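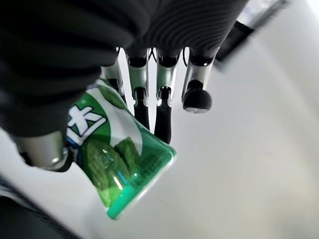 Sobia Malik

January 2026

Re: [workshop-bots] hand on the bench, first grips

I've read your write-up twice now and I'm still not convinced, so I'll put my replies under the bits they belong to. I'm happy to be argued with. I did spend an evening with the hand myself before writing this.

> The Brirnura hand is more or less done. Four fingers and a thumb, all
> tendon driven, and I've stopped fiddling with the geometry. It will
> pick up soft packaging, which was the test everyone said would kill it.
> I think we can start planning the arm.

"More or less done" is doing a lot of work there. Holding a snack bag is good, I grant you. The thumb presses on one side, the fingers come in from the other, and the bag sits at a slant between them with its bottom end pointing down. But look at the outermost finger, the one furthest from the thumb. It's hanging in the air with its pad over the bench, touching nothing at all. If three fingers and a thumb will do for a bag of crisps, fine, but then say so, and don't count the fourth as part of the grip. I'd like to know whether it's meant to be there or whether its tendon is simply running out of travel before the others do. Mine did that in May and I blamed the software for weeks. It was a slack line.

> Soft packaging is the hard case. If it can do that it can do anything
> lighter than a mug.

I don't agree with this at all. A crinkly bag is a generous thing to pick up. It gives where you press it, the creases catch on the fingertips, and it weighs next to nothing. A smooth glass jar gives you none of that. Nor does a screwdriver handle with a bit of oil on it, and that's what most of us would want handed to us in a workshop. Please try the jar before anyone orders parts for an arm. An empty one, over a towel.

> Out of 200 tries I got 156 clean lifts, and most of the misses were me
> putting the bag down badly.

Two things. First, if you put it down badly and it missed, that's a miss. Nobody using it is going to place the bag to suit the hand. Second, I'd like to see the failures written down separately: slipped, never closed, crushed the contents, fell over on the way. Lumped together they tell me very little. Did you shut it off and start again between tries, or run straight through? The motors on mine got lazy once they'd warmed up, and the last part of a long run looked nothing like the first.

I'd also like to know if it was the same bag all the way through. A bag that's been squeezed all evening is a different object from a new one.

> The cover stays on from now on. It keeps dust out of the works and it
> looks a lot less like a science project.

I like the look of it, I'll say that, and the black ribbed stuff goes well with the silver on the fingers. But you can still see what I think are the cables in the gaps near the finger bases, so I'm not sure how much dust it's keeping out of the part that matters. Meanwhile it hides the back of the hand completely. When something frays in there you'll find out by the finger going limp. Could the cover at least be made to roll back without undoing anything? A strip of hook and loop would do it. I've got most of a roll left and you can have it.

> Controller is the Clerkico board, running Belon with the default
> gains. No complaints.

No complaints yet. What happens when the supply dips? I had the Escobedo board before this one and it would forget where closed was, then try to find it again by squeezing as hard as it could. I don't know if the Clerkico does the same. Pull the plug while it's holding something you don't care about, plug it back in, and keep your own fingers well away.

As for the arm, I'd wait. I know that's dull. Bolting a hand with one doubtful finger on to something that swings about only gives us two things to mend at once, and we have one decent vice between us.

I can bring the luggage scale next time if that's any use, then we can pull on each tendon and compare them properly. Somebody has walked off with the small hex keys again, so bring yours.

Sobia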